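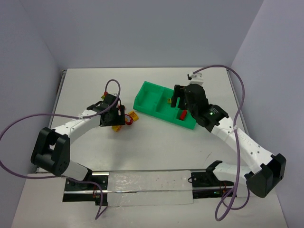

Antonina Hordiienko says the sorting is the easy part to start and the hard part to finish, and that anyone joining should expect to spend more evenings on cables than on code.

We need 2 people for the two-arm build at the Botlow shared workshop, starting in February. The job is sorting small toy parts into a divided bin. We have logged 3,630 runs and want 4,000 before we change the grippers.

You should be able to use a screwdriver and read a wiring sketch. Unpaid, some 26 hours in all. Leave your name at the Botlow front desk.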